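Systems Integration Engineer, Commercial Vehicle Electronics
Sorport — Clotton site
Full time, permanent
Posted February 23, 2022

Sorport designs control units and wiring for medium and heavy trucks, city buses and trailers. The Clotton site handles integration and test work for vehicle builders that buy our parts as a complete system. We are hiring one engineer for the trailer electronics group. The position is open now, with a start date in April preferred.

The work

The group is bringing the Flunen trailer control unit from prototype to series production. Flunen combines brake monitoring, tire pressure, axle load and door status in one housing and reports them to the tractor unit over CAN. The hardware is at its third sample stage. The software is split between Clotton, which owns diagnostics and the gateway, and our partner Yáñez, which supplies the sensor firmware.

You will own the interface between the two. In practice this means:

Maintaining the signal database and the interface specification, including change requests from both sides.
Writing and running integration tests on the bench and on the vehicle.
Reading bus traces, isolating faults and assigning them to the right team with enough evidence that they can be reproduced.
Supporting electromagnetic compatibility and climate testing at the outside lab.
Preparing the test reports that go to the customer with each sample release.

A typical integration cycle takes two weeks. The bench carries a full trailer harness, a tractor simulator and a programmable load bank. Vehicle tests are run on a closed track, with occasional winter trials. Expect to travel about 20 days a year, mostly to Yáñez and to customer plants. 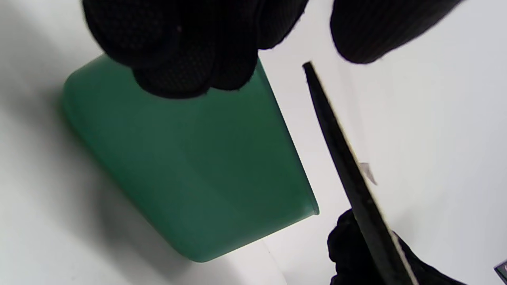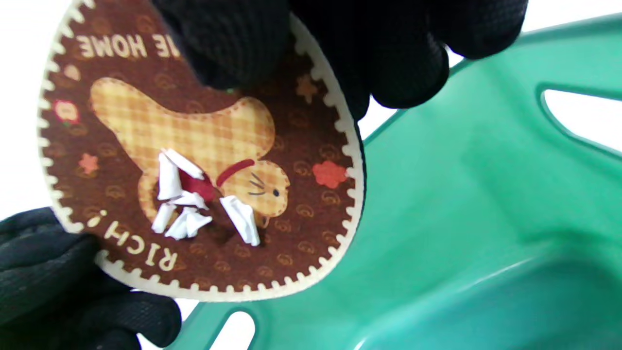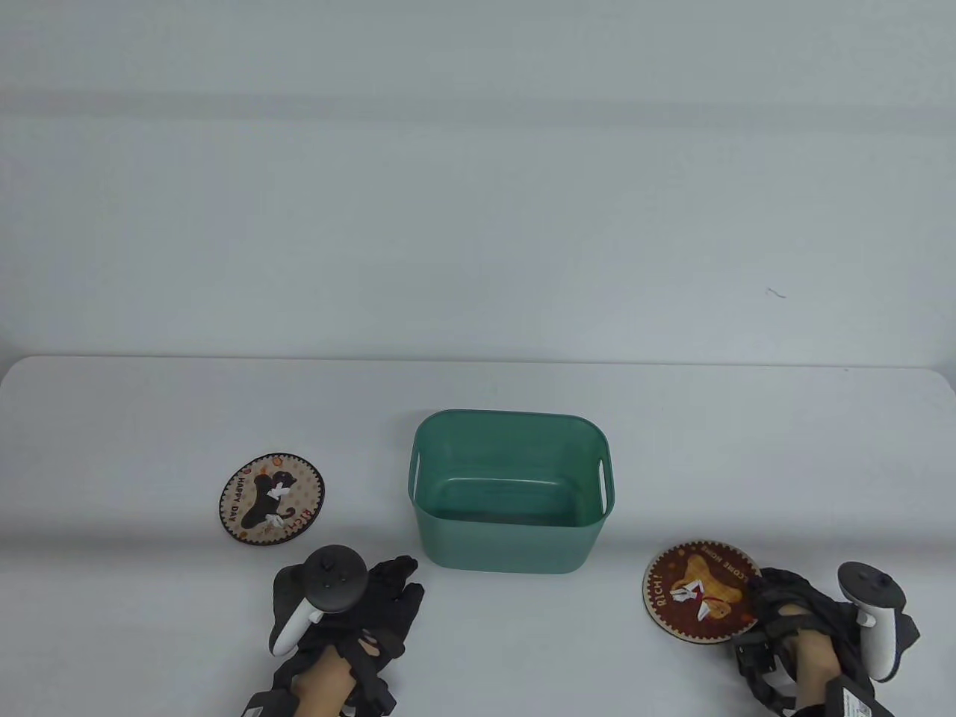
The trailer electronics group reports to the head of vehicle systems. It has its own lab next to the harness workshop, so changes to connectors and pin assignments can be made and tested on the same day. Release decisions are made in a weekly review, where the integration engineer presents open faults and has a vote.

What you need

A degree in electrical engineering, mechatronics, computer science or a related field, or equivalent work experience.
Working knowledge of CAN and of SAE J1939 or a similar protocol used in commercial vehicles.
Practice with bus analysis tools and with an oscilloscope.
Scripting in Python at a level that lets you automate your own tests.
The ability to write a clear fault report in English.
A valid driver's license.

What would help

Experience with ISO 11992 or with trailer braking systems.
Knowledge of unified diagnostic services (UDS) and bootloader testing.
Some exposure to functional safety work. A certificate is not required.
A commercial driver's license. We will pay for the training if you want to get one after the probation period.
Spanish — useful in calls with Yáñez, but the project language is English.

Conditions

The standard work week is 40 hours. Lab and vehicle work has to be done on site. Reports, specification work and trace analysis can be done from home up to two days a week. Overtime during track tests is recorded and taken as time off. Travel is booked by the company and travel time counts as work time.

There is a yearly training budget of $4000 per person. It can be spent on courses, conference fees or exam fees and does not carry over to the next year. Relocation support is available for candidates moving to the Clotton area.

How to apply

Send a resume and a short cover letter in one PDF file through the careers page, quoting reference 876. In the letter, describe one integration fault that you traced to its cause: what was observed, which measurements you took and what the cause was. Leave out customer names and confidential data. One page is enough.

Selected candidates will have a phone interview first. The second interview takes place at Clotton and includes a practical task on the bench, in which you will be given a recorded trace and a wiring diagram. No preparation is needed, and all tools are provided. Travel costs for the second interview are refunded against receipts.

Applications are read as they come in, and the posting will be taken down when the position is filled. Agencies are asked not to submit candidates for this opening.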